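From: Ignacio Arrieta
To: home-automation list
Date: 01/01/2022
Subject: Re: Can any of these do a real chore yet?

> My mother is 78 and can't get down behind the sofa anymore. All
> she wants is something that will pull the lamp plug at night and
> put it back in the morning. She has no use for one that dances.
> I keep reading that this is solved. Is it? And if it isn't, what
> is the hold-up? A plug goes into a hole. It can't be as hard as
> folding sheets.
>
> She has a smart plug and hates it.

Short answer: no, it isn't solved, and I would not buy anything for this job yet.

Longer answer. We have had plugs and switches on the Trotgate chore list since May. Trotgate is the small shop I work with. We take jobs that people do at home or on a packing floor without thinking and see how far two arms get with them. The list has 45 jobs on it now. I would trust the arms alone in a room with 7 of them, and those are mostly moving soft things from one place to another.

The power strip sits in the middle of the list. Ours is a plain white one with five outlets and a small switch under each, on a white table, with two PiPER arms over it.
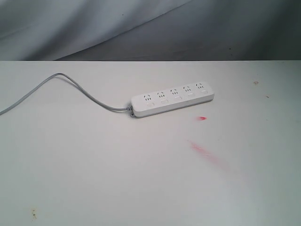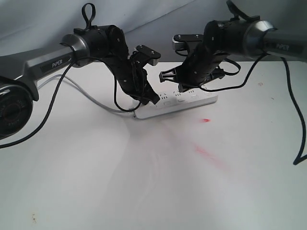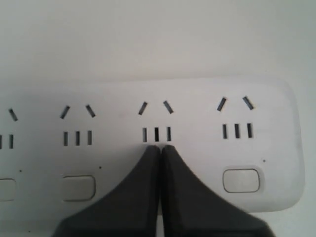
What makes it hard

First, seeing it. White strip, white table. A person picks out the edge by its shadow and never thinks about it. The software has to find the same edge every time, and then find the one socket it was told to use out of a row that all look alike. From the wrist camera the fingers also cover part of the strip, including the button you might be trying to press.

Second, the cord. The strip is light and the cord pulls on it. Push a plug at one end and the other end swings. You or I would put a hand on it. That takes the second arm, and now you have two grippers working in a space the length of a shoe, plus the arms' own cables to keep clear of.

Third, force. Sheets forgive you. A plug that is a hair off just stops, and the arm has to know the difference between "stopped because it is in" and "stopped because it hit plastic". Borkmont's write-up on insertion is worth reading on this – it's in the list archive.

Numbers, for those who asked last time

We logged 406 tries at seating a plug with the strip free on the table. 39 went in with no help from us. Clamping the strip down makes it a different and much easier job, so I don't count those runs here. Pressing a switch goes better than plugging in, but I don't have a clean figure and would rather not guess.

For your mother

Bring the strip up to table height, screw it to the back of a side table, and let her use the switch on it. If the trouble with the smart plug is the phone app, Tellow sells a big wall button that pairs with most of them. Sin is still working on the version that does cabinet doors and I'll post when there is something to say about it.

If anyone here has a gripper finger that holds a plug by the sides without it twisting, please write to me off list – ours still twists.

Ignacio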